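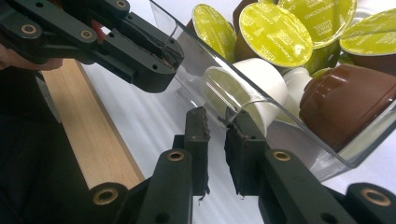 Fig. 1. Two hand grippers at the capsule box. Note the frayed pads on the lower one.

Castetti cell, handout 8: looking after the hand grippers

OK, back to the grippers! Last time in Notden we got as far as hooking up the cell, and I promised you the boring half (I love the boring half). These notes go with bench sheet 218, so keep that next to you.

Start with the pads. They're foam, they get squeezed all session long, and sooner or later the edges go ragged and you get little threads hanging off the ends. Trim the threads with small scissors. Don't pull them! I pulled one in April and half the pad came along with it. If the foam has come away from the finger anywhere, peel off the whole thing, clean the plastic, stick on a new pad and leave it alone overnight.

Then the linkages. Open and close the gripper slowly with nothing in it and feel for play at each brass bushing. A tiny bit of wobble is fine. If it clicks, write it on the sheet and tell me before you start tightening things, please. We had a linkage cracked by somebody very keen with a screwdriver, and it took ages to get the part from Busotholm.
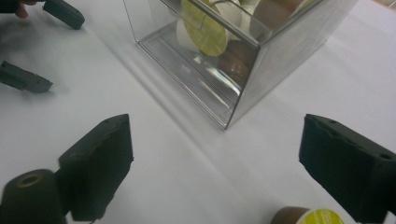 Fig. 2. Jaws open, box beyond them. Check the inner edges of both fingers.

Wear on the two fingers should match, more or less. When one side is a lot rougher than the other, the capsule tends to roll as you lift it, and you'll blame your hands for it. Swap both pads together, even if one still looks decent.

Cables next. Run them off to the sides with enough slack to reach the far corner of the table, then do the reach for real, sitting down, arms out, both handles in your hands.

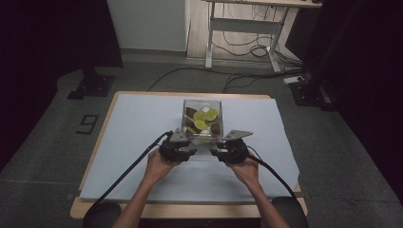
If you feel a tug anywhere in that reach, move the cable and try again. After that, zero the opening in Rainer: fingers closed, press set, fingers fully open, press set. My last pair read 1278 closed and 3194 open. Yours will be different, so copy down your own numbers and bring the sheet to the next class.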